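Do footed glass mugs really keep coffee hot longer?

Forum: Coffee and Tea Gear
Started by drip_tray_dan, 2019-02-11

drip_tray_dan wrote:
The Filetti shop page claims their footed glass mugs keep coffee hot longer than a regular mug because the stem "lifts the drink off the cold table." They want 30 dollars for two. I have been burned before (the Plarnen travel cup, don't ask) so before I pay for a stem I would like to hear from people who own some. Any brand.

mochaphobe wrote:
No. Next question.

OK, slightly longer answer. Most of the heat goes out the top. A stem does nothing about the top. Put a saucer over your cup and save the 30 bucks.

Udberg_Fan wrote:
I disagree with mochaphobe, at least a bit. I have a stone counter and a flat-bottomed mug gets cold fast on it in winter. My Udberg footed ones do better there. Did I measure it? No. But I drink coffee every day and I know when it's cold.

mochaphobe wrote:
"I know when it's cold" is how every one of these threads goes. Did you warm the mugs first? Same amount of coffee? A taller, narrower mug will cool differently from a wide one, stem or no stem. You're comparing two shapes and giving the stem all the credit.

Udberg_Fan wrote:
Fair, the old ones were wide. I still like mine better.

kettle_and_co wrote:
I did measure, with a kitchen thermometer, one evening when I had nothing better to do. Footed glass against a plain glass of the same size, both rinsed with hot water first, both filled at 89 C. After 7 minutes they were so close I couldn't call it. I trust my thermometer about as far as I can throw it, but if the stem did anything big I'd have seen it.

drip_tray_dan wrote:
That's more testing than Filetti shows anywhere. Was it a wood table or stone?

kettle_and_co wrote:
Wood. So no, it doesn't settle the stone counter thing.

pour_decisions wrote:
Can we talk about the real problem, which is the handle? I had six Kahraman ones and the handles were so tight I could get one finger in. With a full mug that is no fun. Look at the handle before you look at anything else. The type I mean, tall bowl with a short thick stem and a curved handle:

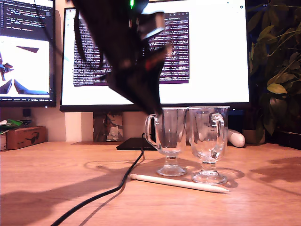 Re: handles and breakage

mochaphobe wrote:
Finally something worth arguing about. I'd worry more about the foot. It's one more thing to chip in the sink, and I've yet to see a seller that will replace just one mug.

pour_decisions wrote:
Two of my Kahramans went at the foot, yes. Both in the dishwasher. The box said dishwasher safe - I no longer believe boxes.

Udberg_Fan wrote:
Mine have been through the dishwasher since June and they're fine. Top rack only.

mochaphobe wrote:
Give it time.

drip_tray_dan wrote:
So the heat claim looks like ad copy, and the rest depends on the handle and how careful I am. I'm not careful. I'll probably wait and see if a store near me has them out on a shelf so I can at least pick one up. If anybody has the Filetti ones, please post how many fingers fit.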